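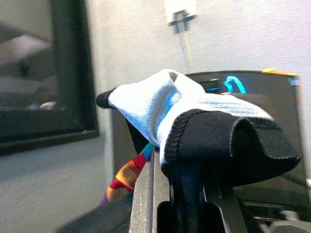 pennyfold wrote:
I'd back the sock end of things over shirts any day, if you're asking where to start. We put our first arm on mixed smalls at the Rollham site in April and the old hands took to it faster than the office did! The dull sorting went to the machine, and they got more time on repairs and stain work (the bit they're good at).

grumbleweed wrote:
Nice for Rollham. At Zulthorpe it went the other way for a while. The sorting bench was where people chatted, and once the arm took over we were all stood at separate stations. The work's easier on my back, I'll give it that, but I miss the bench.

pennyfold wrote:
Fair point, and I'd not thought of it like that. Could you ask for the repair tables to be pushed together? Ours are, and it's as noisy as ever. 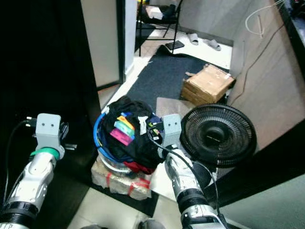

Posted by twotubs, 8/19/26
Re: Arms in the laundry, how is it for the staff?

Long post, sorry, I get carried away with this stuff. I'm on the Trivitz trial, and what I love is how fiddly the jobs are getting. Clothes in a basin is one thing, but plugs and leads as well? Two grippers, one on a plug and one over by the clothes, and I could watch it all shift!

My own job has changed a lot. I used to fold. Now I look after 5 arms, and we logged 2873 items last month against 1306 the month before. Most of my day is spotting when one has grabbed a cuff along with something else and sorting it out. I'm learning loads.

grumbleweed wrote:
And did the pay go up with the learning?

twotubs wrote:
A bit, yes. Not enough, I'd say. Rashidi pays a proper minder's rate and we're pushing for the same.

lintroller wrote:
Have to disagree with twotubs on the item count. We had a month at 1131 that was our best ever for quality, hardly anything sent back. If they judge minders on numbers you'll all be rushing again by Christmas.

twotubs wrote:
Ooh, good shout, I'll bring up returns at the next shift meeting. Do you log yours by hand or does the arm do it?

lintroller wrote:
By hand, on a clipboard. I'll type up the headings for you tonight.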